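Search this book
Enter keywords Go

Print this page | E-mail this page

Chapter 20
Bottles, Caps, and Closures

Before You Read

Find a drink bottle at home and look at it from the top down. Most people know a bottle by its label and its side view. In this chapter you will look at the parts that do the work of keeping a liquid in: the cap, the neck, and the shoulder.

20.1 Why the Top Matters

A bottle has two jobs. It has to hold its contents without leaking, and it has to let them out when someone wants them. The body does most of the holding. The top has to do both jobs, and it is where most leaks start.

In October, the packaging teacher Kristaps Mets asked his class in Lurnbridge to collect used bottles and sort them by closure. They brought in 1059 bottles. Screw caps made up the largest group by far. Only 28 bottles had a closure the class could not name, and those were set aside for the lesson on pumps and sprays (see page 28).

A screw cap is a short, wide cup with a thread on the inside. The thread matches a raised spiral on the neck of the bottle. Turning the cap pulls it down until its inner surface presses on the rim. The outside of the cap often has ridges, so that fingers can get a hold on it.

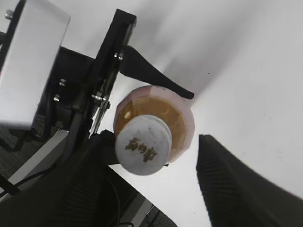 Figure 20.1 A white screw cap with a ribbed edge. The amber-orange liquid shows through the pale pink shoulder of the bottle.

The top of the cap is flat, and makers often print on it. Bottles are sometimes packed upright in deep boxes, where the cap may be the only part a store worker can read.

Below the neck, the bottle widens into the shoulder. Some shoulders are smooth and round. Others have flat faces, called facets, which change how the bottle looks from above. A clear or lightly tinted shoulder also lets the buyer see the color of the liquid.

Key Terms
closure, facet, neck, rim, shoulder, thread

In Section 20.2 you will measure the neck of a bottle and learn how a cap is matched to it. You will need a ruler, a strip of paper, and two empty bottles with their caps.

Contact Birow Schoolbooks | Copyright Birow. Page updated 2020-05-28 | Back to top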